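A morning at Ristport, and what we brought home from it

It was still fairly dark when our group from Flinau got off the bus at the Ristport test hall one morning in August, and I will admit that I was thinking mostly of coffee. Ylva Strand met us at the door with a pot of it, bless her, and a stack of visitor badges, and we stood chatting far longer than the schedule allowed.

The visit was about rules for household robots, and I had expected a slide show. What we got was a long walk with Mutua Kirui, who looks after the house rulebook and plainly loves it. Every kitchen task has its own page: what may be gripped, how hard, how near to a cup or a plate the fingers may come, and who has to sign before anything is tried on a real counter. Tasks are rehearsed in simulation first, and a page stays in draft until it has gone through 300 simulated runs with the same settings. If somebody changes the grip force halfway through, the count starts over – no exceptions, and Mutua has heard all the good excuses!

Oana Ene, from our side, asked whether soft things get treated more kindly than hard ones. They do, and we spent a happy half hour on it. Paper goods have a separate force limit, and the reviewers look for crushed edges as well as drops.

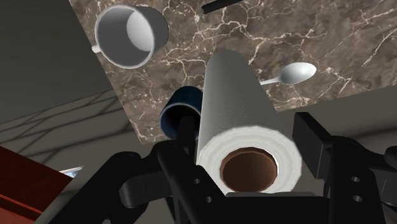
The other part I liked was the log. Over 1,649 entries so far, and each near miss gets the same form as a real collision, so people don't have to argue about which it was before writing it down. We have 224 in ours back home, and I suspect we have been a little too polite to ourselves.

We finished with soup upstairs, 8 of us around one table, still talking about clearances. Ylva has promised to send the blank forms, and Oana Ene will try them on our own bench before we visit Karkileck.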